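To: freethought-local list
Date: 10 Jul 2020
Subject: Re: The Zodstead "weeping wall" — has anyone looked at it properly?

On the earlier message:

> I keep getting sent the same post about the wall at the old chapel in
> Zodstead. It says the damp patch in the shape of a hand comes back on
> the same night every year, that a team from a university tested it and
> could find no cause, and that a woman from Tarnar was cured of arthritis
> after touching it. My sister-in-law has shared it twice. Is there
> anything in it at all, or is it the usual? I would like to be able to
> say something better than "that's rubbish" at the next family meal.

Short answer: no, there is nothing in it. I spent a few evenings on this in March when it first went round, so I will set down what I found and you can use what you like.

The story in the post comes in three parts and they have different origins. The oldest part is the hand. The post says it was first recorded in 1743. I went through the parish history, the one the library in Laxdal keeps in the reference section, and the chapel was not built until well after that. There was an earlier building on the site, but it was timber and it burned down. Whatever anyone saw in 1743, it was not on this wall.

The date seems to have come from a tourist leaflet. The leaflet gives it without a source, and every later account I could find copies the leaflet, including its misspelling of the chapel's name.
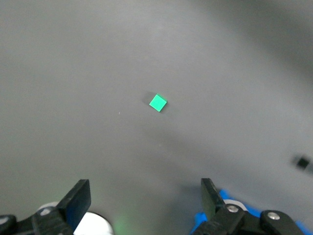 The second part is the university team. The post does not name the university, the people or the year, which should make anyone cautious. The nearest thing I could find is a survey done for the owners before the roof was repaired. It was carried out by Nunov, a building firm, and it did find a cause. A gutter behind the parapet had failed and water was getting into the wall at the top and coming out lower down where the plaster had been patched. The report is dull reading and does not mention hands. So "tested and no cause found" is the reverse of what the only report says.

The claim that the patch comes back on the same night each year is harder to check, as I could not find anyone who had kept a record. What I can say is that a patch which is there for most of a wet winter will also be there on any particular night you choose to visit.

The third part is the cure. I found 2 versions. In one the woman is from Tarnar and has arthritis, in the other she is from Laxdal and has a bad back. Neither gives a name or a doctor. Arthritis does come and go, and people tend to visit places like this when they are at their worst, so some will feel better afterwards whatever they touched. I don't doubt that somebody felt better.

The post had been shared 1424 times when I looked, and I read about 400 of the comments. Most were people tagging relatives. A handful asked for a source and got no reply.

As for the family meal, I would leave the cure alone and talk about the gutter. In my experience people will give up a date or a survey quite easily, but if you start on the woman who was cured they think you are calling her a liar — and then you are having a different argument.

If anyone on the list has an older copy of the leaflet than mine, I would like to see it. Mine has no print date, and I still don't know where 1743 came from.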